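Washing Dishes by Hand: Sponge, Station and Order of Work

Kitchen tips / Cleaning
By Nuria Degefa
Updated September 9, 2025

Hand washing goes wrong in two places: the wrong side of the sponge, and no fixed spot for anything once it leaves the water. The notes below cover both. They assume a standard two-sided sponge, ordinary dish liquid and a small load of plates and bowls.

Choosing the side

The foam side holds suds and spreads them. Use it first on everything. The scouring side removes stuck food by abrasion and should touch only surfaces that can take it.

Glazed ceramic: foam first, scouring side for dried-on spots, light pressure.
Colored or glossy finishes: foam only. Fine scratches show as a dull patch under a ceiling light.
Nonstick coatings: foam only, or a cloth.
Clear plastic: foam only.

Wet the sponge fully and squeeze it once before adding soap. One small squirt covers a load of 7 or 8 pieces. More soap lengthens the rinse and cleans no better.

Plates

Hold the plate at an angle over the basin so runoff goes into the sink and not down your sleeve. Keep the sponge flat against the face and work from the center out, then run it once around the rim with a corner folded over the edge.
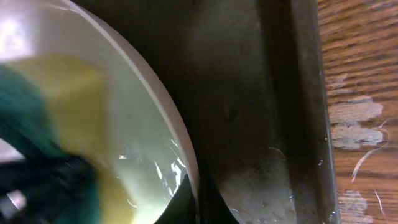

Turn the plate and do the back, including the foot ring. Grease transfers from the face of one plate to the back of the next whenever they are stacked dirty, and the foot ring is where it stays. A plate that feels slick at the back after rinsing goes through again.

Rinse from the top edge down. Water should run off in a sheet. If it breaks into beads around a patch, there may still be grease in that patch.

Bowls and deeper pieces

Wash these after the flat plates. Press the foam into the curve and rotate the bowl, keeping the hand still. Two full turns are enough for the inside, one for the outside. The band just under the rim gets missed most often.

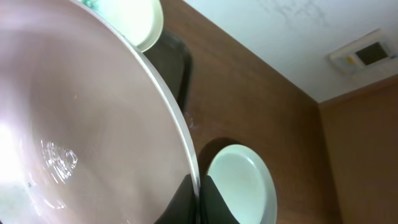 Large bowls should not be used as a holding tank for small ones. Glazed rims chip on contact, and the chip is usually on the piece underneath. Set small dishes down separately with a finger's width between them if there is room.

Setting up beside the sink

Two trays are enough. The small one is for the sponge. The larger one takes the dishes and catches drips. Any tray with a raised rim will do; I use an old Belmonte serving tray for the sponge. On a wood table, wipe up stray drops as they land, especially near a tray's outer edge, where they tend to sit unnoticed.

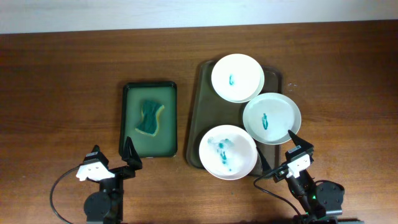
Sponge on the small tray, dishes on the large one.

Keep soapy pieces and rinsed pieces from sharing a tray. If only one is available, rinse and dry each piece before starting the next.

Sponge care

Rinse until the water runs clear, squeeze, and stand the sponge on its long edge. Left flat, it dries on one side only. Replace it when the scouring layer starts to lift or shed. Bits of scouring fiber left in a bowl rinse out easily while wet and cling once dry.

Reader Noel Lagman asks whether a sponge can be cut in half. Yes, with kitchen scissors, foam side up. Halves fit better inside narrow cups.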